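Ticket 2915: left arm stops short of the disc, gripper closes on nothing
Project: Ezeani (simulation)
Component: pick planner / left arm
Status: open
Opened by: Funmilayo Omoregie

Left arm approaches the grey disc, reports the grasp pose reached, closes, lifts, and the disc stays on the table. The planner then marks the pick as successful and carries on to the place step with nothing held. It started after I merged the March asset update. Same task file, same controller gains, same start pose as before.

Two renders from the sim, left arm and disc in both:
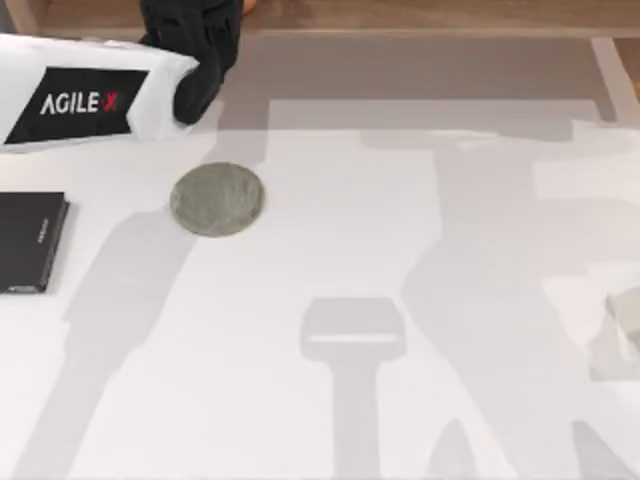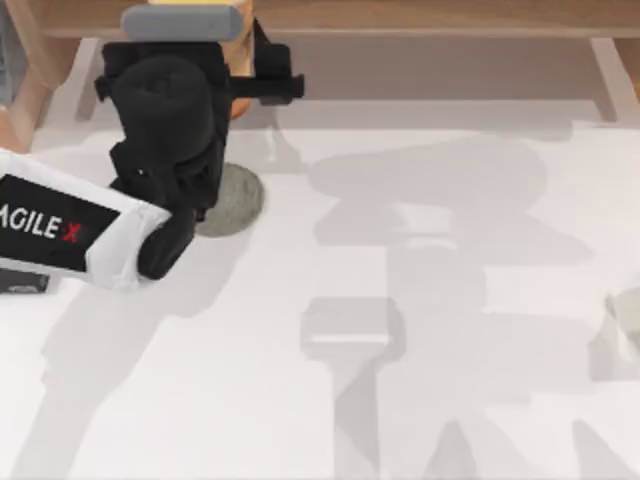 What I have checked so far:

Joint limits. None of the joints is near a limit during the approach. I logged all of them and the margins are fine.

Inverse kinematics. The solver converges every time. The residual at the grasp pose is well under the tolerance in the config.

Gripper command. The close command goes out and is acknowledged. The finger positions run right down to the fully closed value, so the controller ought to know there is nothing between them. It ignores this.

Seeds. I ran 100 episodes with fixed seeds on the old assets and 100 on the new ones. Old assets: 46 failed picks would have been a bad day, and I got none. New assets: 46 failed. The failing seeds are the same each time I repeat the run, so it is not a timing problem on my machine.

Workaround tried: lowering the grasp height by hand in the task file. Some of the failing seeds then pass, but on others the fingertips go into the table and the contact solver throws the arm upwards. I have put it back as it was.

Severity set to high. Tamunoemi Odukoya wants to use this task for the Galico acceptance runs and I don't think it should go anywhere near them while a failed pick is logged as a good one.

Comment from Prasert Nuchit

I think you have two faults here and they ought to be split. The missed grasp is one. The false success is the other, and I would treat it as the more serious, as it has probably been there for a long time and only shows now that something misses.

On the missed grasp: can you print the disc's collision mesh origin as well as its visual origin? The Jikau exporter changed its default in the last release. It used to put the origin at the base of the object and now puts it at the centre of the bounding box. If the planner adds half the thickness on top of an origin that is already half way up, the fingers will close too high. On a tall object you would never see it. On a flat disc it is enough to miss.

That doesn't explain why only some seeds fail. My guess is that the rest get away with it because of the approach angle.

Comment from Funmilayo Omoregie

Printed both. You are right about the origin, the collision mesh is at the centre and the visual mesh is still at the base. The planner reads the collision one.

I re-exported the disc with the old setting and ran the 100 seeds again. Failures went from 46 to two. Better, but I would like to know what the last two are. In both of them the arm comes in at a steep wrist angle and one finger touches the rim first and pushes the disc sideways. I think that is a real grasp failure and not a bug.

I have not touched the other objects yet. They came through the same exporter so presumably all of them need doing.

Comment from Samira Bitar

Please don't re-export them one at a time. Gakik has a batch script for it in the tools folder, and it writes the origin setting into the asset header so we can check it at load time. I'll add that check to the loader — it will refuse to start if the visual and collision origins differ.

For the false success: the lift check only compares the gripper's height with its target. It never looks at the object. I have a change that reads the object's height 550 steps after the close command and fails the pick if it hasn't moved. Modupe Abubakar is reviewing it.

Comment from Funmilayo Omoregie

Batch export done, all objects now have matching origins. With Samira's branch the two remaining seeds are reported as failed picks and the arm returns to its start pose without trying the place step.

Split as Prasert suggested. This ticket stays with the origin fault, and the lift check has its own. Leaving this open until the loader check is merged. Galico runs on hold until both are closed.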